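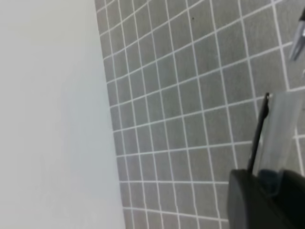
Gray squares, white lines: the back room gallery

Print this page
E-mail this page

Okay, so a bunch of you asked about the back room at Arstead after I went on and on about it in February. If you came for sofas and throw pillows you're going to be disappointed. I'm mostly into surfaces right now, and this is a page for people who like looking at surfaces!

The short version is that I wanted gray squares with white lines between them, and I wanted the walls to stay out of the way. Radek Ondrejka did the work with me (he did the hard parts, I did the sweeping and the sandwiches) and we were at it on and off for 2 months. I had a whole folder of samples from Palatmont, and I must have carried the same gray back and forth to the window 500 times. It looked blue in the morning and brown by dinner and I still picked it.

The big argument was the lines. Radek wanted a darker one, something closer to the gray, and told me I'd regret white within a year. Maybe I will! But I grew up with a kitchen that had dark lines and it always looked gloomy to me, so white it was. I love how the squares get all squashed up at the far side and open out as they come toward you. You lose that completely with a darker line - we tried it on a scrap piece and it just went to mush. 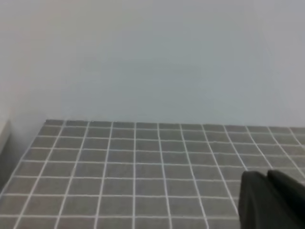
The pale gray wall and the gray squares, with no trim where they meet.

I fought for that back edge. Every sample room I walked through had a strip or a little molding along there, and every time I'd think about dusting it. Radek warned me that going without means your line has to be good, and he spent most of a Tuesday fussing over it while I stayed out of his hair.

The wall color is one called Flultska, and I can't tell you much about it except that I liked the name on the card. It's a gray that leans a tiny bit blue, and it changes as the light moves across it. I had a warmer one picked out first, a sort of oatmeal, and next to the gray it looked like old teeth. Back it went.

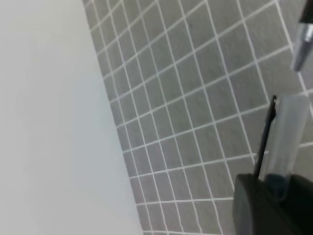
Smooth white-gray up against the squares. Yes, I see the speck.

It's tiny, but I can spot a crumb from across the room now and I never used to be that person. On a busy pattern you'd never notice one. On plain gray it may as well have a flag on it.

A few people wanted to know what we spent. All in, it came to $1,179, and around $150 of that was me changing my mind about the paint. I'd been saving up for it and I don't feel bad about a penny, though I'd have been happier to get the oatmeal money back - the store only took the cans we hadn't opened.
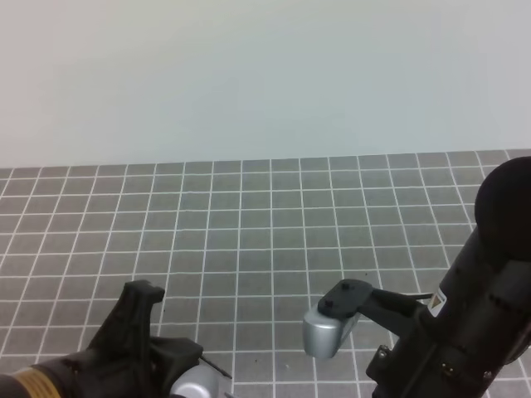
The other thing I get asked is whether all those lines make you dizzy. They don't bother me, but my sister Tosh says she can't look at them while she's talking, so she faces the wall when she visits. She's coming back next month and wants to see my samples for the hallway. I've got it down to a green and a different green.

Print this page
E-mail this page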